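Skoretti Mug Tree and Tabletop Accessories
Supplied by Nallura Catering Equipment

The Skoretti mug tree is intended for staff kitchens, serving counters and training rooms. A single upright post rises from a flat square base and carries short horizontal pegs, so that mugs may be hung by the handle and kept clear of the work surface. The wood should be wiped with a damp cloth and dried at once – it must not be soaked or placed in a dishwasher.

Orders are accepted from single units up to 2,000 pieces. Delivery from the Trimamholm warehouse takes 15 working days. Customised bases are available on orders of 20 or more.
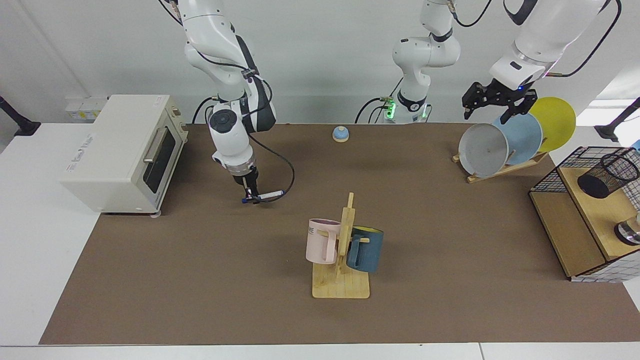

Wooden mug tree on a brown mat, with toaster oven and service bell.

The toaster oven, bell and mat are not included. Trade enquiries should be addressed to Haris Kovačević, quoting reference 21.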